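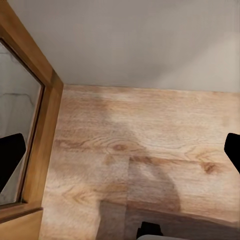

Ciltenik passes 2,000 practice runs in its simulated house, and keeps right on going

The small robotics group at Ciltenik, which regular readers of these pages will remember from the open evening in Usasden last fall (the one where the coffee ran out before the talk began), has let us know that its collection of recorded examples has gone well past the number it set out to reach. The goal at the start of the year was 2,000 runs. When the recording station was shut down for the June break, the count on the office whiteboard stood at 2,488, and there was cake.

A run, for those who haven't been following along, is one short piece of work done from start to finish by a person steering a robot arm. The person sits at a desk in Usasden with a pair of hand controls and a screen, and the arm moves through a house that exists only inside the computer. Everything the arm does is saved along with the view it had at the time, and later on all of it is handed to Asadi, the learning system that Ciltenik has been building for the past few years. Asadi looks at what the person's arm did and what the view looked like, over and over, and tries to work out what it should do when it finds itself in a similar spot.

The house is a lovely bit of work in its own right. It was put together by the group's own modelers, who seem to have had a very good time with it, and it has wooden floors, glass doors, a kitchen side with white counters, and a garden with a lawn and a reddish-brown fence. A good deal of care went into the light. Shadows from the arm fall across wood grain with knots in it, and a black gripper finger that comes close to a pane of glass shows up again as a reflection, just as it would at home on a bright morning. The modelers told us they spent more afternoons on glass than on anything else, and that they'd happily spend a few more!

Why fuss over such things? The first version of the house, made two years ago and now retired, had flat gray walls and a table the color of putty, and Asadi did very nicely in it. Then it was tried on a real arm in the workshop at Narkico, where the afternoon sun comes in low over the benches, and it became terribly confused by the shadow of its own gripper. It kept slowing down and backing away, as if something were lying there that it might bump into. So the house was rebuilt with proper windows and proper sunlight, and the people doing the recording were asked to work at many different times of the simulated day.

That explains why a fair share of the new runs are so plain. In some of them the arm only travels over a bare tabletop, with its shadow spread out over the boards, and goes to wherever the person at the desk has decided it should go. There's nothing to pick up and nothing to put down. The operators call these "walks," and they were not popular at first, being a bit dull to do, but they have grown on everybody. One operator told us she puts on a radio play and gets through a whole stack of them before lunch.

The rest of the collection is made up of small household chores, and the list has grown steadily as people thought of new ones over sandwiches. There are doors to be opened and closed, drawers, cupboard handles, cushions, a watering can, and a set of jobs done at the walls, which came in as part of round 2 this spring. Wall jobs are fiddly. A poster is thin and hangs flat, and the gripper has to come in at a slant to meet the corner without shoving the whole thing sideways. The space-adventure poster on the white pillar between the glass door and the garden doorway has become something of a favorite, and the operators have strong feelings about which corner is the easiest to get at. (The lower right, according to most of them, although there is a small and loyal party for the upper left.)

Not all the runs are kept, of course. When the collection was gone through, 161 of them were set aside, mostly because the person steering had stopped halfway to answer the phone, or had started on one chore and drifted into another. These haven't been thrown out. They are stored in a folder of their own, and the group is thinking of using them later to teach Asadi what an unfinished job looks like, which strikes us as a thrifty way to go about it. They are still counted in the number on the whiteboard, and there was apparently a lively talk about whether they ought to be.

The work of recording has been shared among staff in Usasden and a group of students who come over from Narkico on the early bus. Newcomers get a morning of practice before any of their runs are saved. They are told to move at whatever pace feels natural, to go back and try again if they miss, and to leave the second try in the recording. Early on, people wanted to hand in only tidy work, and would wipe a run if the gripper so much as wobbled. The trouble was that Asadi then had no idea what to do after a wobble, never having seen one. These days the wobbles are welcome, and new operators are often relieved to hear it.

We visited for an afternoon and were allowed a turn at the controls, and we can report that it is a good deal harder than it looks. The hand controls are light and the arm follows them closely, but judging how far away a thing is on a screen takes a while to learn, and we spent a long stretch patting the air in front of a counter. The operator beside us was very kind about it. Our run was not saved. 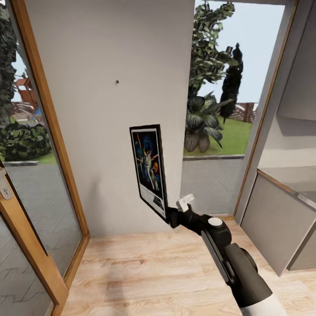 Why does Ciltenik record people steering the arm, when it could simply write out the movements for each chore?

Written-out movements work well as long as everything stays where it was when they were written. Move a chair a hand's width and they no longer fit. A recording of a person carries with it all the little corrections that person made along the way, and with enough of them, Asadi can pick up the habit of correcting and use it in spots it hasn't been in before. The group does still write out a few movements by hand, such as the one that brings the arm back to its resting place at the end of a run.

We asked, too, how soon any of this will be seen outside the computer. The next step is a set of trials on the real arm at Narkico, where the workshop crew has been clearing out a corner and hanging things on the walls at various heights. Asadi will first be asked to do the walks over a table, in morning and in late afternoon light, and only then will it be given anything to touch. Posters come fairly far down the list, after drawers and before anything with water in it. The group expects it to be slow going and has asked us not to promise our readers a robot that will straighten their pictures by the holidays, so we won't.

In the meantime the recording goes on. After the break the station in Usasden will be running again with a fresh set of chores, most of them on the kitchen side of the house, where the modelers have been adding things to the cupboards. The garden may get its turn as well. There is paving laid right up to the doorway, and several of the operators have been asking for months to be let out onto the lawn, but the arm has a fair amount of trouble with leaves, which are many and thin, so that part will wait until the modelers have found a simpler way of making them bend.

Ciltenik would be glad to have a few more pairs of hands. No background in robots or computers is needed, and the group is especially keen to hear from people who are left-handed, as nearly everyone recording so far has favored the right. A session lasts from nine in the morning until noon, with a long pause in the middle, and bus fare from Narkico is paid. Anyone who would like to come can leave a note at the front desk in Usasden or at the workshop door in Narkico, where the sign-up sheet is pinned beside the bell. Please write clearly, as two of the last set of notes could not be read at all, and the group would very much like to know who they were from.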